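Heltisell发布Vumley系列自动机械腕表,搭载全新Codum机芯

五款表型,动力储存超过90小时,7月起陆续供货

制表品牌Heltisell今日公布Vumley系列自动机械腕表的完整规格。该系列共五款表型,统一采用品牌自主设计的Codum自动上链机芯,表壳由Kaneko承担精加工与表面处理。与现行产品相比,Vumley系列在机芯布局、表壳结构及表链调节机构三个方面作了重新设计,相关结构已获四项专利。

Codum机芯采用串联双发条盒布局。两个发条盒共用一根中间传动轴,满弦状态下动力储存超过90小时。为抑制发条释放末段的扭矩下降,设计部门调整了发条截面的厚薄分布,并对传动轮系的齿形进行了修正。摆轮为无卡度结构,走时快慢通过摆轮外缘的配重螺丝调节,游丝有效长度保持不变。摆轮夹板由单侧支撑改为双侧支撑,用以提高受冲击后的复位一致性。

自动上链部分采用双向上链机构,换向轮配有陶瓷滚珠轴承,无需日常加注润滑油。摆陀外缘为钨合金,内圈为黄铜镀铑,两部分以铆接方式固定。日历为瞬跳式,设有防误操作保护:当指针处于换历区间时,快调轮与日历盘脱离啮合,此时转动表冠不会损伤齿轮。

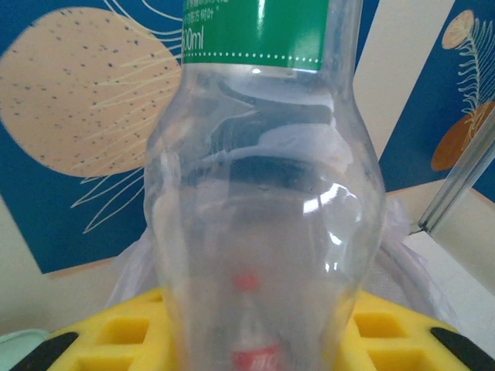
透明塑料瓶,瓶身上部为绿色标签。

表壳材质为精钢,由中壳、外圈及旋入式底盖组成。表耳与中壳一体成形,表耳上表面作纵向拉丝,倒角作镜面抛光,两种表面的交界线由手工修整。Kaneko在抛光工序中使用锡盘平面研磨,镜面区域不得出现肉眼可见的弧形过渡。底盖中央镶嵌蓝宝石水晶,可观察摆陀及摆轮夹板。表镜为双面弧形蓝宝石水晶,内侧镀有防眩光涂层。

Vumley系列防水深度为50米,适用于日常佩戴及洗手、淋雨等情形,不建议用于潜水。表冠为按入式,内置双层密封圈。品牌建议用户在每次打开底盖后更换全部密封件,并重新进行气压检测。

五款表型在功能上分为两组。基础组为大三针加日历,盘面提供银白、炭灰及深蓝三种颜色,其中银白盘面为竖纹拉丝,炭灰与深蓝盘面为放射状拉丝。另一组设有动力储存显示,显示窗位于表盘下方,以弧形刻度标示剩余动力,盘面分为黑色与乳白色。全系列时标均为立体镶贴,以双脚铆固于盘面背侧。时针、分针填有夜光材料,秒针不作夜光处理。

表链方面,精钢表链的链节以螺丝连接,可使用常规螺丝刀拆装。表扣内部设有微调机构,用户无需摘下腕表即可伸缩调整,调整过程中锁止齿始终保持至少一侧啮合。该机构为此次取得的四项专利之一,其余三项分别涉及双发条盒传动轴、日历防误操作装置及摆轮夹板的高度微调方式。除表链外,全系列另提供小牛皮表带,表带配有快拆生耳。
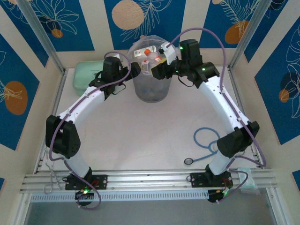 Toshio Kinoshita表示,延长动力储存并非这枚机芯最难处理的部分,难点在于发条接近释放完毕时,摆幅仍要维持在可以接受的区间之内。他说,早期样机曾采用更长的单一发条,但末段走时偏差偏大,最终改为串联方案,为此重新绘制了主夹板。他还提到,动力储存显示机构会额外消耗少量扭矩,因此两组表型在出厂调校时使用各自独立的标准。

在检验流程上,每枚机芯装壳前须完成多方位、多温度条件下的走时测试,装壳后再次测试,并附带记录测试结果的检验卡。动力储存以整表状态测定,测定时关闭上链装置,由满弦开始计时,至走时停止为止。未达到标称数值的整表退回机芯装配环节,不作降级销售。

售后方面,Vumley系列享有国际保修,保修范围包括机芯、表冠及表扣微调机构,不包括表镜划伤、表壳磕碰与皮质表带的正常磨损。Codum机芯的换向轮组与发条盒均按独立组件供应,授权维修中心可单独更换,无需整机返厂。维修技术手册将与首批产品同步下发。

Vumley系列基础组将于7月起在Heltisell专卖店及授权零售商处供货,配备动力储存显示的两款表型随后推出。各表型的零售价格由各地区销售机构另行公布。

关于Heltisell
Heltisell从事机械腕表的设计、装配与销售,产品以三针及小复杂功能腕表为主。品牌设有独立的机芯设计部门,负责Codum机芯的研发与调校标准制定。

关于Kaneko
Kaneko为腕表表壳及表链加工企业,业务涵盖冷锻成形、切削加工、研磨抛光及表面硬化处理。

媒体如需产品图片、技术参数表或样表借用,请与Heltisell公关部门联系。文中规格如有变更,以产品上市时公布的内容为准。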